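Taşdemir opens sorting room for secondhand kitchenware in June

NAKHOLM — Household reseller Taşdemir will open its new sorting room this June, handling donated bowls, plates and pans for the Saver stores.

Room takes 446 crates a week at full pace. Staff of 4 to start, 2 more by fall. Goods get checked for chips, priced, then sent out by the bin.

"People want a decent bowl for a dollar," said Madalena Nogueira, operations lead. "We had them piling up in hallways. Now theres room."

Pieces are grouped by type and go into deep gray bins before shelving.

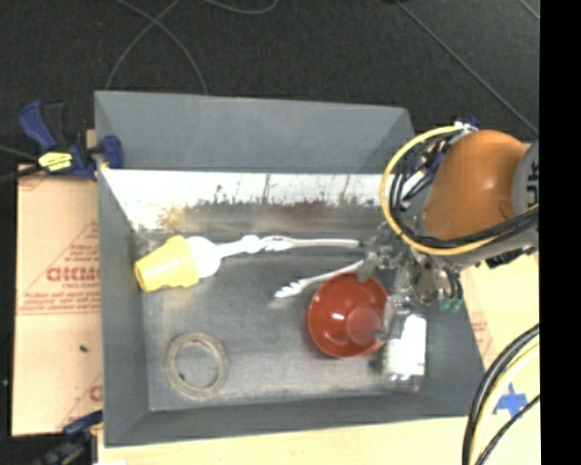
Bowls go first — they sell fastest, red ones especially. Glassware will follow once the racks are in. Drop-off is at the side door untill 6 p.m.

Press contact: Erhan Kaplan, Taşdemir, Nakholm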